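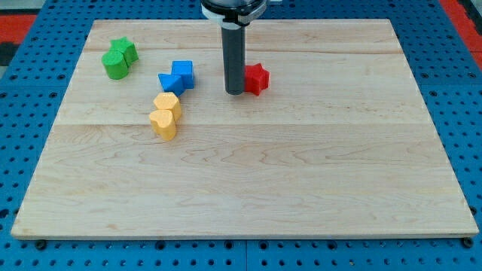 4.2 Trip length and lead time in the Clundside sample

The Clundside survey collected 938 usable returns from day and weekend visitors to the river and its two public landings. Respondents were asked when the trip was first proposed, by whom, how the costs were divided, and how many of the people originally invited came along. Returns from tour coaches were removed before analysis, as were forms on which the date of the first proposal was left blank. The coding scheme follows Tessier's earlier work on informal group travel, with one change: invitations sent through a group page and invitations sent person to person are treated as separate categories.

Lead time was short throughout. The median group settled on a date six days before departure, and groups formed through a group page settled later than those formed by direct message. The difference holds when group size is controlled for, but it weakens once trips booked through the Jomine boat operators are set aside. Jomine requires a deposit for any party of more than eight, and larger parties therefore commit earlier than they otherwise would. We return to this point in Section 5.

Cost sharing was coded on three levels: equal split, each person paying their own way, and one or more members paying for others. Paying one's own way was the most common arrangement for weekend trips. Equal splits were more common for day trips, where the boat fare and a shared lunch made up most of the spending. Respondents in the third category reported the highest attendance relative to invitations, although the group is small and the estimate is imprecise.

Figure 2 plots attendance against lead time for the three arrangements. The curves for equal split and own way run close together up to a lead time of 20 days, after which the own-way curve falls. The fall is consistent with Vukčević's account of drift, in which each added week gives members more chances to withdraw at no cost to themselves. It is also consistent with a simpler reading — that trips planned far ahead tend to be longer and more expensive. The survey did not ask for planned spending, and we cannot separate the two.

Figure 2. Share of invited persons attending, by lead time in days and cost arrangement. Day and weekend trips combined; coach parties excluded. Shaded bands show 95 percent intervals.

Two limits should be noted. First, the forms were handed out at the landings, so groups that canceled outright do not appear, and attendance is overstated for every category. Second, the upper landing at Steiner was closed for repairs during part of December, and visitors who would normally have used it were either redirected or lost to the sample. Dropping all December returns leaves the order of the three arrangements unchanged.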